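Bench notebook, picking cell
February 2023

Mostly money today. Purchasing want the equipment list for next year's budget by the end of the week, and what I have is three sheets that disagree with each other. Muthoni Biwott went through them with me after lunch and we cut a fair amount. Writing down where we got to so I don't have to work it out again.

Starting point: the arm stays. There was talk before Christmas of trading it in against something smaller. I priced that and it doesn't help us. A smaller arm would reach two thirds of the working area, we would have to redo the mounting, and the part-exchange figure was poor. Arm and controller are off the list for this year and I have told purchasing so.

What is left is cable dressing, bin fixing, a second bin and stand, spares, and the gripper question.

Quotes so far

Plolurby: dress pack for the wrist and upper arm, with brackets, delivered. 609 for the full kit. Fitting not included. Delivery 4 weeks from order.

Flirura: same sort of thing in a split-sleeve version. Cheaper on paper, but the brackets are extra and they couldn't tell me which ones fit our wrist. Asked them again this morning by email. No answer by the time I left.

Lodhi: bins and stands only. They will do a fixed frame to our drawing, which means somebody has to do a drawing.

Mirance: gripper fingers and the service contract. More on that below.

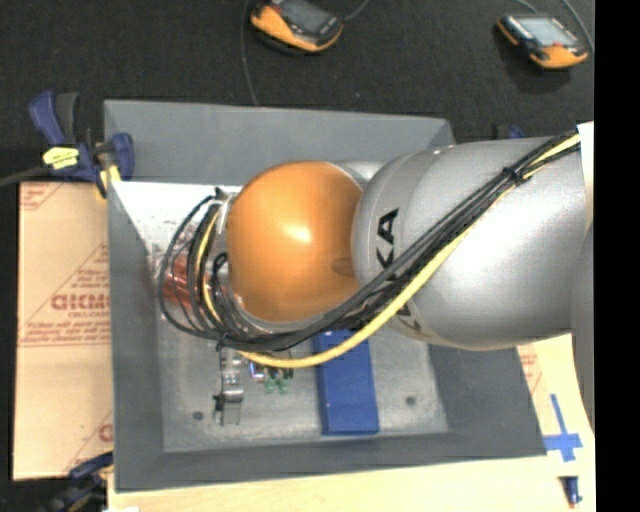

The cable dressing goes at the top of the list. I had it third and Muthoni moved it up, and after looking at the cell again I agree with her. The black bundle comes across the link and then stands out in wide loops on the far side of the wrist, with the yellow cable hanging lower than the rest, right over the parts in the bin. A couple of cable ties are doing the job that a proper dress pack should be doing. Any time we write a deep pick we add extra moves to keep the loops away from the bin wall, and that is programming time we pay for again with every new part. A replacement cable set costs more than the Plolurby kit. I would rather put the request in on that basis than try to argue it on tidiness.

One thing to check before ordering: whether the kit allows the full turn on the last joint. The Plolurby drawing shows a limit but doesn't say which way it is measured from. Rang them, was told someone would ring back.

Bin fixing

We use bar clamps on the rim. They hold well enough but they take up space at the corners, and the approach path has to be kept clear of the handles. Each time the bin is taken off, it goes back slightly different and we re-teach the corners. Muthoni reckons half an hour each time. I have been writing down twenty minutes. Either way a fixed frame pays for itself before August if we change bins as often as we did last quarter.

Options:
- Lodhi frame to our drawing. Best answer, slowest.
- Two locating blocks screwed to the table and keep the clamps as well. Cheap, could be done in our own shop.
- Leave as is.

Decision: do the blocks now out of the consumables budget, and put the Lodhi frame in the bid for next year. If the bid is turned down we still have the blocks.

Second bin and stand

Wanted so that one can be loaded while the other is being picked. Muthoni isn't convinced. Her point is that loading isn't what slows us down at present, set-up is, and a second bin just gives us two things to set up. I couldn't give her a good answer. Moved to the "if there is money" list.

Grippers

Mirance will sell us fingers in sets of 3, or singly at a worse price. We get through fingers faster on the metal brackets than on boxes, so sets make sense. Their service contract doesn't. It covers one visit a year plus a phone line, and we rang the phone line twice last year, both times for things that were in the manual. Take the fingers, drop the contract, and keep a small sum back for one call-out at the day rate. Need the day rate in writing.

Spares to hold on the shelf, agreed:
- one set of fingers
- one yellow cable, correct length. Measure before ordering, the one in the stores cupboard is too short
- cable ties, decent ones
- tape for marking the table
- spare pads for the clamps

Not on the list, though people will ask: a new table. The top is marked but flat, I checked it with the long straight edge last month. Also not on the list is a second operator licence for the software. We share the one and have only clashed when I forgot to log out.

Order of priority as it went to purchasing

1. Cable dressing, Plolurby unless Flirura come back with bracket numbers
2. Gripper fingers, one set
3. Bin frame, Lodhi
4. Second bin and stand, if there is money

To do

Chase Flirura. Ask Plolurby about the joint limit again, and whether their price holds past the end of the quarter. Sketch the locating blocks and leave the sketch in the shop tray. Get the frame drawing started, Muthoni has offered to do the dimensions if I do the typing up. Find out which cost code consumables go under, as the one on last year's form has been closed.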